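Grindbridge Tea Counter: Questions We Get About Takeout Cups and Lids
January | By Josué Vieira

Can I bring my own cup?
Yes. Hand it over clean and open, and we fill it at the counter. It has to hold at least a small. Very tall bottles don't fit under the hot water tap, so those get filled from a pitcher.

Are the lids recyclable?
Depends on where you live. The Wisten drop-off takes white plastic lids if they are rinsed and kept apart from the cups. Curbside pickup in Punard does not take them at all.

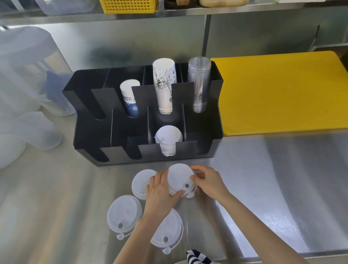

Gervásio Vasconcelos wrote in to say that the Wisten site also turns lids away when there is a straw still in them, and that he drove back home with a full bag because of it. Please take straws out first.

What about the paper cups?
They have a thin lining that keeps the tea in, and most paper mills won't accept it. Put them in the trash unless your hauler tells you otherwise. Paper sleeves are fine with cardboard.

Why are there different prints on the cups?
We buy from more than one supplier and use up what we have. The print has no bearing on size or price.
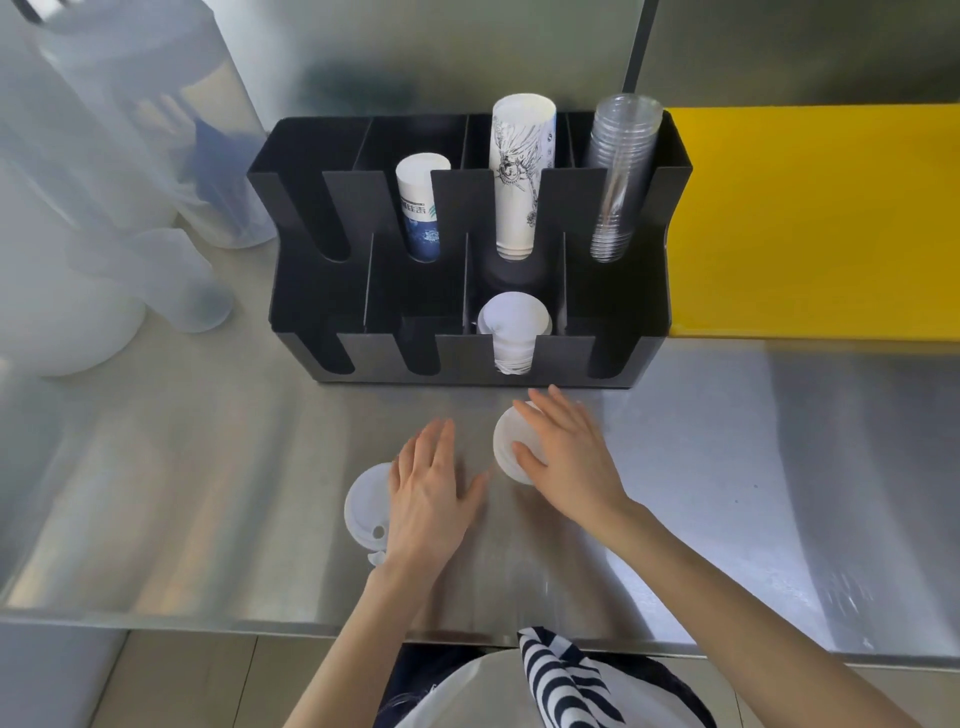
Paper and clear plastic cups in the counter organizer.

Do you sell cups and lids for events?
We do, up to 278 sets per order. Email us with the date and the size you want. Orders over 30 sets need two days' notice. Pickup is at the Araújo Street door before 6 p.m., and we can't hold orders overnight.

Can I get a drink without a lid?
Just ask when you order. We don't charge less for it. Drinks going out in a carrier always get lids.

My lid leaked. What should I do?
Press it down all the way around the rim and check that the seam of the cup isn't right under the sip hole. If it still drips, bring it back and we'll swap it.

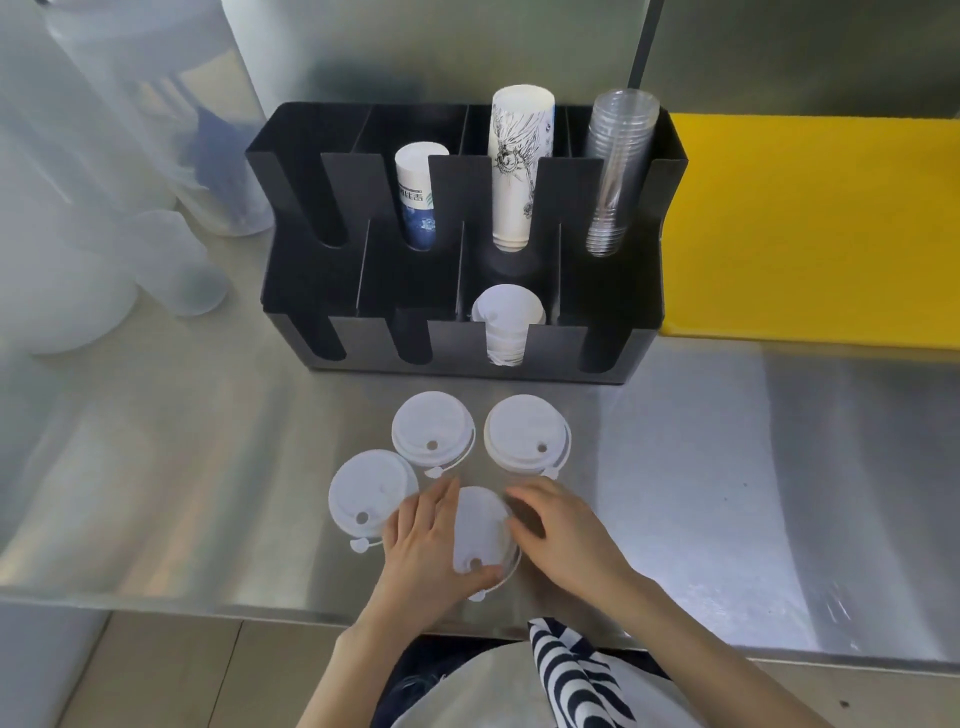 Do you take back used cups?
No. We have no room to store them, and the health code doesn't let us keep used cups near the drinks.

Contact: use the form or ask at the counter | © Grindbridge Tea Counter | Back to top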